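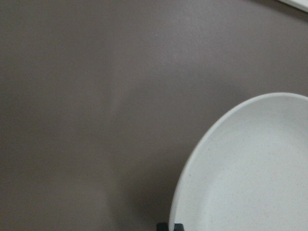 A smooth, matte surface in gray and mauve.

Rarnurberg Winter Sports Help — Community Questions
Category: Competitions and Officials
Topic: Start order and reserve list for the regional giant slalom

Submitted by Chanida Thepsuriya, July 2020

I am the race secretary of a small ski club that enters its junior and senior athletes in the Rarnurberg regional giant slalom each November. Our club was admitted to the regional circuit last season, and I took over the entries from my predecessor without a complete set of notes. I would be grateful for clarification on the following matters before the entry period opens.

First, the circular sent to member clubs states that the start order of the first run is established by draw within seeding groups, and that the first group consists of the 15 best-ranked athletes present. It does not state whether "present" refers to athletes entered by the deadline or to athletes confirmed at the team captains' meeting. One of our seniors held sixteenth place in the ranking at the end of last season, and the distinction is therefore of some importance to her.

Second, each club may name 2 reserves. I do not understand whether a reserve who replaces an injured athlete takes over that athlete's place in the start order or is moved to the end of the field. At last year's race I was given one answer at the race office and another at the start.

Third, the entry form asks for a "club code" and a "license number." Our club code is 1681. Several of our juniors hold a card on which only one number is printed, and the online form rejects it.

I have read the general regulations on the circuit's website, but the section on entries refers to an annex that I have been unable to locate.

3 answers

Answer from Sinan Tokgöz
Member, race office, Zimov Ski Club

The questions are taken in the order in which they were raised.

Seeding group. The first group is formed from athletes confirmed at the team captains' meeting on the evening before the race. The deadline for entries determines only who is eligible to be confirmed. Should a higher-ranked athlete be withdrawn at the meeting, the next athlete in the ranking moves up, and the draw is held on that basis. An athlete ranked sixteenth would accordingly be included in the first group if a single athlete ranked above her were withdrawn or had not entered. Once the draw has been made, the groups are closed. A withdrawal on race morning leaves a vacant start number, and the remaining athletes keep their numbers.

Your club must be represented at the meeting. In the regional circuit, an athlete whose club sends no representative and gives no notice to the race office may be left out of the draw. Notice by telephone has been accepted in the past when roads were closed, but it should be given before the meeting is opened.

Reserves. The treatment depends on when the replacement is made. A reserve who is named before the draw is treated as any other competitor and is placed according to his or her own ranking. A reserve who is named after the draw starts at the end of the field. In neither case does the reserve inherit the place of the athlete being replaced. I suspect that the two answers you received concerned two different situations. Replacements after the draw also require the consent of the jury, and the request should be submitted in writing at the race office — a verbal request to the starter has no effect.

The second run follows the usual procedure, with the leading group from the first run starting in reverse order. A reserve who finishes the first run is treated in the second like everyone else.

The annex you mention was formerly a separate document. It is handed out with the invitation to the race and is no longer kept with the general regulations. Please ask the organizing club for a copy once the invitation has been issued.

Answer from Pascual Toledo

With regard to the third question only. The form will not accept the number on a junior card unless the club code is entered in front of it without a space. If the card reads 2801, the entry for your club would be 16812801. This was how it worked for our juniors last season. I cannot say whether the form has been changed.

Answer from Fidel Paredes

We have always let the reserve start with the number of the injured racer and there has never been an objection. It is much simpler for the timekeepers. Bibs should be returned at the finish in any case.

Comments on this answer

Sinan Tokgöz: With respect, that may be the custom at club races, where the organizer is free to arrange matters as it wishes. It does not apply to the regional circuit. A result obtained under another athlete's number is open to protest, and I would advise Ms. Thepsuriya against relying on it.

Fidel Paredes: Ours is a club race, that is correct. I had not noticed that the question was about the regional one.

Chanida Thepsuriya: I thank all three members for their replies. The combined number was accepted by the form for two of our juniors. A third entry was refused, and I have written to the circuit office at Kaplan on that point. I have marked the first answer as accepted.

Status: Answered
Related topics: Protest period after the second run — Course inspection times for juniors — Transfer of license between clubs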